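7 December 2025

Sunday, so the building is quiet and I finally get to write up the Mallden trial kit before the details go fuzzy. We've got the two-arm bundle on loan from Goradent until the end of the month, and I promised the folks at the Vītola site I'd put down what I think before they sign for one of their own.

Price first, that's what everyone keeps asking me. The quote is $2987 for the pair of arms, with the bases, the boards and the cable set. Leader arms are extra. So is the "starter task pack", and I'd skip that one, it's mostly a PDF and some sample configs we could write in an afternoon. Compare that to the old Trikon pair we bought in June, where we spent 2000 on the arms and then another 300 on replacement cables (still annoyed about that!).

Setup went better than I expected. Clamped the bases to the front corners, plugged in the boards, and the software found both arms on the second try. First try it had left and right swapped. There's a setting for that, but it's on the third page of a menu called "Session", so write that down somewhere, future me.

Shirt folding is the task I care about, so that's where most of my time has gone. Started with the blue panda tee, spread out flat with the grippers pointing down at it from the back.

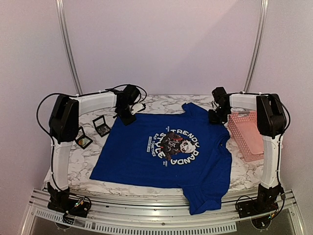 The shirt is a decent test because the jaws have to pinch one layer without bunching up the rest. The stock fingertips are too slick for my taste. I got a cleaner pinch after I closed them slower, 60% speed on the close and full speed everywhere else, and I'm leaving it there for now. Sleeves are still the weak spot. If one ends up hanging over the front rail, neither arm likes going after it and I get the joint limit warning.

The cables bug me a little. They run outside the links with zip ties, same as on the Trikon, and there's a fair bit of slack up by the shoulder. Goradent says a sleeve kit is coming. I'd like to know if it's free for people who already bought.

Support has been good so far, I have to say. I sent in a log Thursday night and had a real answer before lunch the next day, with a patched config attached (it fixed the stutter on the right wrist, mostly).

Where I'm leaning: yes for Vītola, one kit, no task pack, and ask for the grippier fingertips in writing before paying. For us, I want another week with it.

To do:
Try the close at 40%
Same shirt, print side down
Check the clamps again, left one first
Email Goradent re: sleeve kit and return shipping
Put the spare fuses back in the drawer with the Trikon stuff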